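Priltlow releases Wondeck 4, a task planner for two-armed robots that copes when the counter changes

2023-02-26

Hi, I'm Sânziana Buzatu, and I run the planning team at Priltlow. Our marketing folks usually write these announcements, and they do it well, but this time I asked if I could have a go, so what you're getting is the engineer's version. Wondeck 4 is out today. If you're already on a support plan, it's in your download area right now, and you can stop reading and go install it (do read the part on config files first, please).

For everyone else, Wondeck is the piece of software that sits between "please put a sandwich and a cola on the tray" and the motor commands that make two arms do it. It takes an order, looks at what the cameras report, works out which arm should pick up what and in which order, and keeps checking its own plan while the arms move. We've been building it since our first customer asked us to get two arms to share one table without bumping elbows. That was a much harder request than I told them it was!

What's new in the planner

The big change is that the plan is no longer made once and then followed to the end. Earlier versions of Wondeck built a full sequence up front. If you moved a basket halfway through, the arms would pause, the whole plan would be thrown away, and a fresh one would be computed from scratch. It was safe, but it was slow, and customers hated the pauses. Version 4 keeps the parts of the plan that still make sense and repairs the rest. Move the basket and only the steps that involve the basket get touched.

We call the part that does this Grewal. It started life as a branch name and it stuck, so now it's on the box. Grewal keeps a small graph of who depends on what: this pick needs that gripper free, this placement needs that corner of the tray clear, this arm can't cross over until the other one is out of the way. When something changes, it walks the graph, marks what is broken, and replans only there. You can open the graph in the viewer and watch the nodes turn orange and then green again. I leave it open on my second monitor more than I should.

The other planner change is arm assignment. Wondeck used to give each arm its own half of the table, with a shared strip down the middle. Now either arm can be offered any item it can reach, and the planner picks the pairing that gets the whole order done soonest. On a crowded counter this makes a real difference, and you'll also see fewer of those polite little standoffs where both arms wait for each other.

What's new in perception

Snack counters are mean to cameras. Clear bags wrinkle, foil throws light everywhere, and see-through stands have edges that come and go depending on where you look from. Our older detector was trained mostly on boxes and cans, and it showed.

The new perception module is called Drillemer, and it was led by Ovidiu Toma, who sits across from me and has eaten a worrying amount of test material. Drillemer does two things differently. First, it estimates the surface an item rests on separately from the item, so a jar on a clear step gets a sensible height even when the step itself is barely there in the depth data. Second, it reports how sure it is about each grasp point, and the planner uses that number. A confident grasp gets done at normal speed. A shaky one gets a slower approach and a second look on the way in.

Soft food was the part I was most nervous about. A sandwich has no proper edges and it squashes, and the gripper has to hold on without leaving two dents in the bread. In Wondeck 4 you can set a squeeze limit per item class, and the controller will hold to it even if the planner would prefer a firmer grip for a fast move. If the limit and the speed don't agree, the speed gives way.

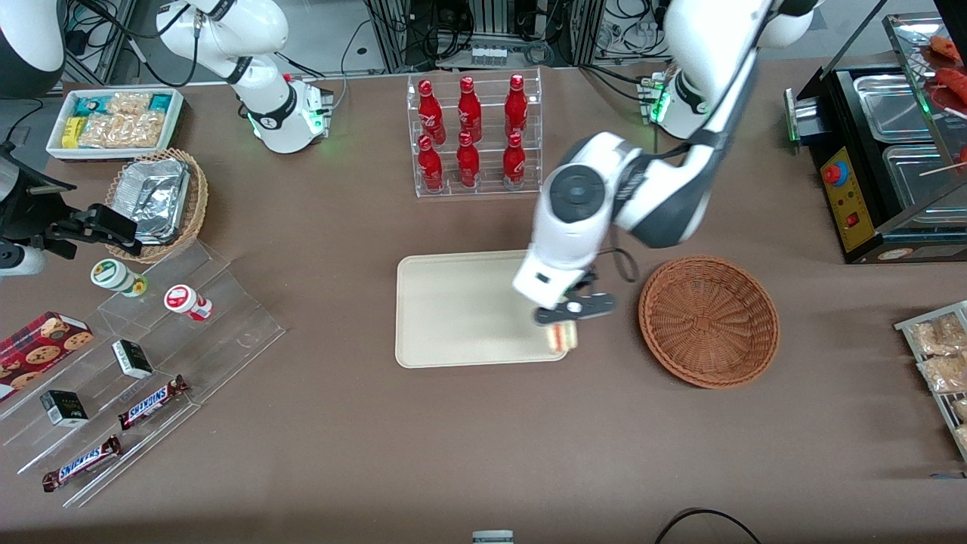 Tray order on the snack counter layout: a sandwich held over the tray, with drinks, candy and bagged snacks set out on the same table.

Our regression suite now has 1,173 recorded counter layouts in it, and every nightly build has to plan through all of them before anyone can merge. The suite stores the layouts as plain text next to the camera data, so you can open one, change where the baskets are, and run it again. We're shipping the tool that does this with the release. It used to be internal only, and a few customers who saw it on a call asked for it so often that we tidied up the menus and put it in.

A word from Ovidiu

I asked Ovidiu for a quote, as you're meant to do in a press release, and he sent me this:

"The old detector would find an item and tell you where the middle of it was. Fine for a box. With a bag of snacks, the middle is mostly air. Most of my work on Drillemer went into finding a place on the bag that the fingers can close on, and into admitting when there isn't a good one. I'd much rather have the software say it doesn't know and go look again."

He then sent a second message asking me to mention the labeling tool, so here goes. The labeling tool has been rewritten, it no longer loses your work if you close the wrong window, and there are keyboard shortcuts for everything.

Setup and tooling

Setting up a new counter used to mean an afternoon of editing files by hand. Now you walk through a short wizard: mark out the table, show the system where the tray goes, add your item classes, and set the no-go areas around anything hot or fragile. The wizard writes the same config files as before, so if you like editing by hand (I do), nothing stops you.

You can also try an order before a single motor turns. The dry run view draws both arms moving through the current plan over the latest camera picture, and you can scrub back and forth to see where each arm will be. Change a squeeze limit or a no-go area and the preview updates. We had a version of this in Wondeck 3, but it ran in its own program and used its own copy of the settings, and the two drifted apart more often than I'd like to admit. In version 4 the preview and the live controller read the same files and run the same code.

Logging got some love as well. Each order now has its own log with the plan, every repair Grewal made to it, the grasp scores, and the final joint paths. The default is to keep the last 50 orders on the machine and delete older ones, and you can raise that if you've got the disk space. When you write to support, attach the order log. It saves us both a long email thread.

About those config files

Please read this if you're upgrading. The old left-half and right-half table zones are gone. Wondeck 4 will read a version 3 config and convert it, but it'll treat the old zones as suggestions, and both arms may end up working where only one used to. If you put a zone in place to keep an arm away from something, you need to make that a no-go area yourself before you start the arms. The converter prints a warning for every zone it finds and won't enable live motion until you've ticked each one off.

The scripting interface has changed a bit too. Calls that asked for a full plan still work. Calls that asked for "the next step" now return a step along with a version number, as the plan may have been repaired in between. If your script ignores the version number, it'll run, but you might act on a step that has already been replaced. There's a section in the upgrade notes with before and after code.

What it doesn't do yet

I'd like to be upfront about the gaps. Wondeck 4 doesn't handle pouring, and it doesn't open packages. Handing an item from one arm to the other works in the dry run, but we've left it switched off for live use while we finish testing the release timing. Stacks are limited too: if an item is buried under others, the planner will clear what's on top only when it has a marked place to put those things down. Without one, it'll report that the item is out of reach and carry on with the rest of the order.

We froze the feature list in December, and handover missed the cut by a hair. It's first in line for the next update, together with a nicer way to describe items that come in many shapes under one name. If you've got a strong opinion on either of those, write to me. I read all of it, even if I'm slow to answer.

Availability

Wondeck 4 is available today to all customers on a current support plan at no extra charge. New customers can ask for a trial license, which runs for 7 weeks and includes the full planner, Drillemer, the layout tool and the dry run view. The trial works without any arms connected, so you can load one of the sample layouts and see how the planner thinks before you commit any hardware to it.

Wondeck 3 will keep getting safety fixes through December. After that we'll ask everyone to move over, and the support team will help with converting configs at any point before then.

About Priltlow

Priltlow makes planning and perception software for robot arms that work on tables and counters. The Wondeck product line covers task planning, grasp selection and motion control for one-armed and two-armed setups.

Press contact: Sânziana Buzatu, planning team, Priltlow. For questions on perception and labeling, ask for Ovidiu Toma.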